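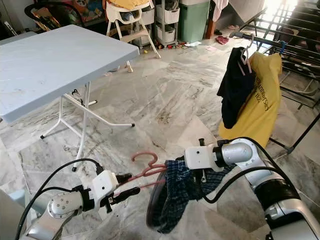 Hang shirts right out of the basket or dry them flat first?
Laundry & Closets board – 1,678 views

pirnine_mom
I have finally switched to hanging everything straight from the basket and I love it! Plaid shirts go on a plastic hanger while they're still damp, I button the top one, give the sleeves a tug, done. So much less ironing. Anyone else?

tolleron77
Nope, sorry. Damp cotton on a thin plastic hanger gives you shoulder bumps every time. I lay shirts over the bars of the rack and hang them up dry.

pirnine_mom
But then you get a crease across the middle! I'd take the bumps – they steam out in a minute.

SockDrawer200
Depends on the shirt. Flannel is heavy, so rack. Thin checks, hanger, all day long. Also a folding table next to the basket is the best thing I ever did for my back (and it folds away when the kids want the floor for their toys).

tolleron77
OK, the table I agree with. Still not hanging wet flannel.

pirnine_mom
Ha, fair! Trying the flannels on the rack tonight – will post how the collars come out.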